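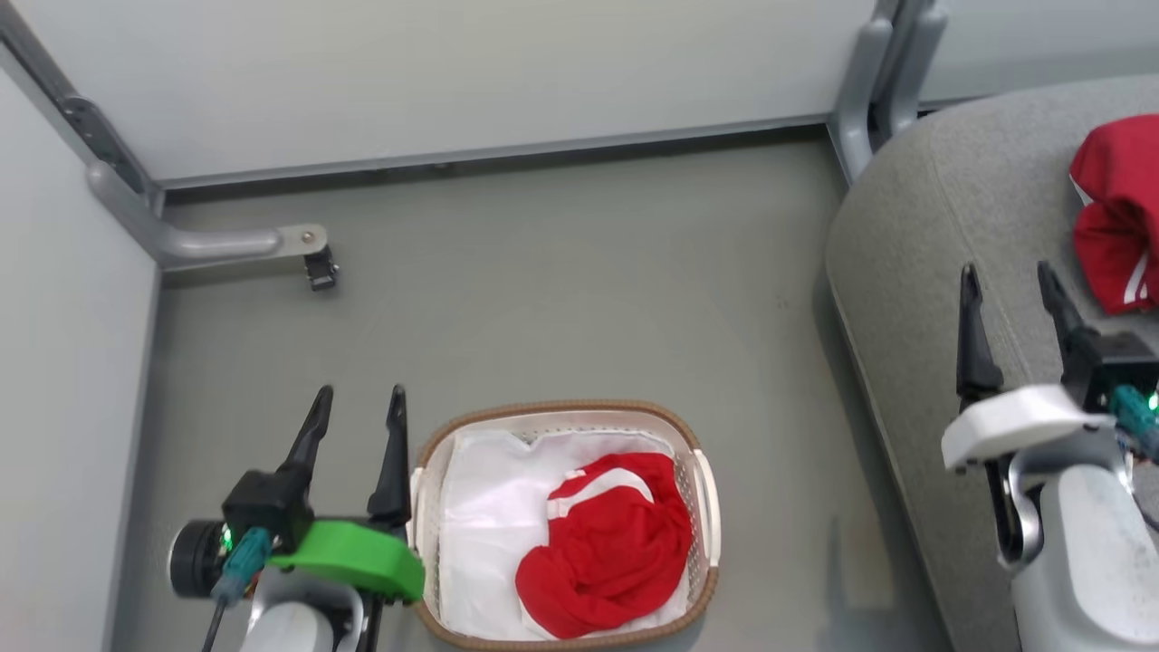

Figura 1. Puesto de trabajo de la tarea de ropa, visto desde la cámara de cabeza. Cesto con una prenda roja en el interior y otra prenda roja plegada sobre el asiento gris.

LÉEME
Conjunto de datos Plendar, subconjunto «cesto y asiento»
Ficha de datos y aviso de incidencia

Estado: disponible con restricciones. Léase el apartado 3 antes de utilizar las señales de la pinza izquierda.

1. Objeto del documento

La presente ficha describe el contenido del subconjunto «cesto y asiento» del conjunto de datos Plendar, elaborado por el laboratorio de manipulación de Alten, y deja constancia del fallo detectado durante la campaña de abril. Sustituye a la nota provisional que acompañaba a la primera entrega. Quienes hayan descargado dicha entrega deberán reemplazar el fichero de índices por el actual; los vídeos no han cambiado.

2. Contenido

El subconjunto reúne 100 episodios teleoperados con una plataforma de dos brazos, cada uno de ellos terminado en una pinza paralela de dos dedos. La tarea consiste en tomar una prenda del cesto, depositarla sobre el asiento y plegarla. El cesto es rectangular, con dos asas blancas, y lleva un paño blanco en su interior.

Cada episodio contiene:

vídeo de la cámara de cabeza;
vídeo de las cámaras de muñeca;
posiciones articulares de ambos brazos;
apertura ordenada y apertura medida de cada pinza;
registro de eventos del controlador;
anotación textual de la tarea y resultado asignado por el revisor.

Las grabaciones fueron realizadas por Ibsa Tesfamariam y Zinash Beyene. La revisión de resultados correspondió a Sigita Kazlauskienė.

3. Incidencia: pérdida de la medida de apertura en la pinza izquierda

3.1. Descripción

Durante la campaña, el controlador dejó de recibir la apertura medida de la pinza izquierda en 3 episodios. El programa de adquisición no interrumpió la grabación. En lugar de marcar el dato como ausente, repitió el último valor válido hasta el final del episodio, de modo que el fichero resultante parece completo y supera la comprobación de formato.

En los tres casos la pinza seguía obedeciendo las órdenes de apertura y cierre. El operador no recibió aviso alguno en pantalla. En el último de ellos, la pinza se cerró sobre el borde del cesto y lo desplazó lateralmente; la función que limita la fuerza de cierre utiliza la apertura medida y, con el valor congelado, no llegó a actuar. Zinash Beyene accionó la parada de emergencia. No hubo lesiones ni daños en los brazos. Uno de los dedos presentaba una marca superficial y fue sustituido.

3.2. Causa

El análisis realizado por Vojtěch Halás atribuye la pérdida de señal a un contacto intermitente en el conector de la pinza. El fallo se reprodujo en banco al flexionar el cable con la muñeca girada hacia el interior, postura habitual cuando los dos brazos trabajan sobre el cesto. La tensión de alimentación se mantuvo estable en todas las pruebas y el piloto verde continuó encendido, por lo que su estado no debe interpretarse como confirmación de que la comunicación funciona.

Se identificó una segunda causa, independiente de la anterior, en el programa de adquisición Zeleke: la repetición del último valor estaba activada por defecto y carecía de límite temporal. Esta opción se había introducido para absorber pérdidas aisladas de paquetes y no se revisó al incorporar las pinzas actuales.

3.3. Episodios afectados

Los tres episodios se conservan en el conjunto, dado su interés para el estudio de la detección de fallos. Figuran en el índice con el campo estado_pinza_izq igual a «congelado» y quedan excluidos de las particiones de entrenamiento y validación. El campo instante_fallo recoge la última marca temporal con medida válida.

Los vídeos y las señales del brazo derecho de estos episodios son correctos. La apertura ordenada de la pinza izquierda también puede utilizarse. La apertura medida posterior al instante de fallo no tiene valor físico.

4. Medidas adoptadas

a) Sustitución del cable y del conector de la pinza izquierda, e inspección del conjunto equivalente en el brazo derecho, sin hallazgos.

b) Nueva sujeción del cable, con holgura suficiente para el giro completo de la muñeca. El suministro de las bridas y del cable de repuesto corrió a cargo de Gutel.

c) Modificación de Zeleke: si transcurren 20 milisegundos sin una medida nueva, el dato se registra como ausente, se emite un aviso sonoro y el brazo correspondiente pasa a parada controlada.

d) Incorporación al procedimiento de inicio de un ciclo completo de apertura y cierre por pinza, con comparación entre el valor ordenado y el medido. La sesión no puede comenzar si esta comprobación no se supera.

e) Prohibición de introducir las manos en el cesto, o de recolocar las prendas, mientras los brazos se encuentren habilitados. La norma ya existía para el asiento y se extiende ahora a toda la zona de trabajo.

5. Limitaciones conocidas

El tejido blando oculta con frecuencia las puntas de los dedos en el vídeo de cabeza. No se recomienda deducir la apertura a partir de una sola vista.

Las prendas rojas presentan un contraste elevado con el paño blanco del cesto. Los modelos de segmentación ajustados con estos datos pueden ofrecer resultados inferiores con ropa clara.

La altura del asiento no se midió en cada sesión. La calibración entre la cámara de cabeza y los brazos se repitió tras la sustitución del cable; el índice indica qué calibración corresponde a cada episodio.

El registro de eventos anterior a la modificación de Zeleke no distingue entre una parada solicitada por el operador y una parada por pérdida de comunicación. El revisor completó esta información a mano cuando el vídeo lo permitía.

6. Usos admitidos y no admitidos

Se autoriza el uso en investigación sobre manipulación de objetos deformables, aprendizaje por imitación y diagnóstico de fallos. No se autoriza su empleo como prueba de conformidad en materia de seguridad de máquinas, ni la publicación de los episodios afectados sin el campo de estado que los identifica.

7. Responsable y comunicación de errores

Responsable del conjunto: Sumeya Tsegaye, laboratorio de manipulación, Alten.

Los errores en los datos se comunicarán mediante el registro de incidencias del repositorio, con indicación del identificador del episodio, la señal afectada y el intervalo temporal. Las observaciones relativas a la seguridad de la plataforma se dirigirán directamente a la responsable y no deberán esperar a la revisión ordinaria.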